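Turning a cooker knob with a robot arm: sim first, then the bench
Project report, second year, build module
Written up Sep 15, 2021

1. What we set out to do

Get an arm to reach a cooker knob, close on it, turn it a quarter turn, let go. No gas, no heat, nothing live. Sounds small. Took from April until now, with the summer in the middle where not a lot happened.

The work was split in two. One half is a simulated kitchen running on the old desktop in the shared workshop at Idell. The other half is a real bench rig in the same room: a cooker front panel off a scrapped range, screwed to a board, with a small arm we built ourselves in front of it. The sim arm is much nicer than ours. 7 joints, smooth shell, never drops a bolt. Ours has 3 joints and a gripper and a lot of cable ties.

Reason for doing both - the workshop closes early, and the sim can be left running. Also we broke a servo in the first fortnight and had to wait for another, so there was a stretch with no bench arm at all.

We called the sim side Pradach, after the folder it was saved in. The name stuck.

2. The sim kitchen

Red units, dark marble worktop, black range with a grey strip of knobs along the front, microwave above. We didn't model any of it from scratch, most came out of a set of parts we already had from the Dunne lab. The job was getting the sizes sensible and putting the arm somewhere it could reach.

First placement was too far to the right. The arm came in from that side and the hand hung over the front panel, covering the knobs it was meant to be working on. A pot had been left on the back of the hob as clutter, and that was fine, it never got in the way. The arm's own hand was the problem.

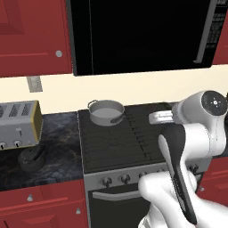
3. Moving the base

Moved the base to the left of the range. Then the arm reaches up and in, and the right hand end of the knob strip stays clear, so an overview camera can see what is going on there. The left end is still hidden behind the arm a lot of the time. We lived with that.

Things changed in this step:

- base moved left, then back a bit
- elbow limit tightened so it doesn't swing into the oven door handle
- start pose saved to a file (should of done this on day one, we were typing it in by hand)
- overview camera lowered

The oven handle cost us two evenings. It sticks out further than the knobs do, and the planner treated the whole door as one flat block, so the arm kept scraping the handle in places where the software said there was plenty of room. Fixed by giving the handle its own collision shape. Boring fix. Works.

4. The gripper camera

Overview is all right for seeing where the arm has got to. Useless for lining up on a knob. So a second camera was fixed to the gripper, looking out between the fingers.

The view from there is odd at first because the horizon goes wherever the wrist goes. With the wrist rolled, the whole cooker is on a slant but the gripper stays level along the bottom. We thought the render was broken. It wasn't, the wrist was just rolled. After that we logged the roll angle with every frame.

What we look for in the gripper view is simple. One knob, between the two fingers, with a similar gap on each side. The knob has a small dark dot by it and we used that as a rough guide for centring. Clutter on the hob turns up behind and that's fine so long as it doesn't confuse the knob finder. The kettle did, twice, on account of being round and dark.

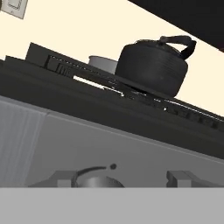 Fig. 2. Gripper camera, wrist rolled. A knob between the fingers, kettle and cup behind.

5. Knob finder

Nothing clever. It takes the gripper view, throws away everything above the edge between the dark hob and the light panel, and looks for a rounded blob in what is left. Throwing away the top part is what got rid of the kettle problem. Before that we'd tried a minimum size, a maximum size, a colour check, all sorts.

It needs the panel edge to be found first. If the edge is lost, the finder gives up and the arm backs off. Better than grabbing at something.

Weak points, in no order:

- loses the knob when a finger shades it
- bad if two knobs are in view and evenly placed, it flips between them
- slow on the Idell desktop, which is old and shares its graphics card with whoever is running the cutter software

6. The bench rig

Now the real one. Board, panel, knobs. The panel came with knobs missing so we printed replacements, a touch too smooth, and wrapped the fingers in rubber band to get some grip. Servos are Kostamico, the cheaper type. One died as mentioned. The replacement was from a different batch and its centre position was off, so every joint angle for the elbow has a correction added in the code. There is a comment next to it in capitals.

Order of work for anyone copying:

- screw the panel down before anything else, then measure
- fit the arm base with slots, not holes, you will move it
- run the cables behind the board
- power for the servos seperate from power for the controller board
- set the joint limits with the arm unplugged and moved by hand
- only then switch on

Missed the power one the first time round. Every time the shoulder lifted, the controller reset. We blamed the code for a week.

Finger shape took three goes. Flat fingers slipped. Curved ones gripped well but only at one exact angle. The final ones are stepped blocks, near enough to the shape in the sim that the same closing distance could be used for both, and that saved a lot of fiddling.

7. Clutter runs

After the plain hob worked we started putting things on it. A saucepan at the back left, then a kettle in front of it as well, close up so the pan handle and the kettle handle are nearly touching. Awkward on purpose. The arm works from the left too, so it has to come up past all that side of the cooker.

Total of 49 sim runs logged with the final settings. The log has the start pose, the layout, which knob, and how it ended. We are not quoting one overall success rate because the layouts got harder as we went and the number would not mean much. Plain hob was fine nearly every time. With the kettle and pan, most failures were the arm stopping early by itself, and the rest were the finder settling on the wrong knob.

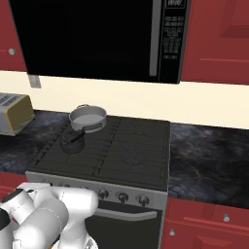

Could the knob be turned without a camera at all, from saved positions?
On the bench, for one knob, if the board hasn't been knocked. We tried it and it was fine until somebody leaned on the table. The camera is there to take up those few millimetres.

8. Sim against bench

What carried over well: the approach path, the closing distance, the back-off rule. What didn't: anything to do with force. Sim knobs turn the same every time. The scrap panel knobs don't, one is stiff and one is loose on its shaft and wobbles. Our arm also sags when it's stretched out, so the gripper arrives low. We add a bit of lift at the end of the path to make up for it. Measured with a ruler, not elegant.

Of the bench tries we wrote down properly, 6 were full quarter turns with a clean release. There were more than that but the early ones weren't logged and we've left them out.

Lighting was the other thing. Sim light is even. The workshop has a strip light and a window, and the panel is shiny, so late in the afternoon the edge finder goes wrong. Matt tape along the panel edge cured most of it.

We went back to the sim at the end with the kettle taken off and only the pot left on, to check we hadn't broken the simple case while chasing the hard one.

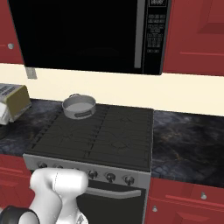

Glad we checked, as the tighter elbow limit was making the arm take a longer way round to the far knobs. Loosened it slightly and reran. It's a compromise and the value is in the settings file with a note.

9. Left to do

- second try at the stiff knob, maybe with a longer finger
- proper mount for the bench camera (currently a clothes peg)
- finder should remember which knob it was after instead of picking again each frame
- tidy the Pradach folder, there are several files called final
- write down the servo correction somewhere other than a comment

Parts list and wiring sketch are in the folder by the rig at Idell. The rig stays up on the back bench until the space is needed. Please don't lean on it.

Related reports
Printed gripper fingers, what wore out first
Reusing a scrap cooker panel as a test board
Kostamico servos: finding the real centre
Dunne lab parts set, how to load it
Power supplies for small arms

Contact: Idell workshop desk | © the project authors | Back to top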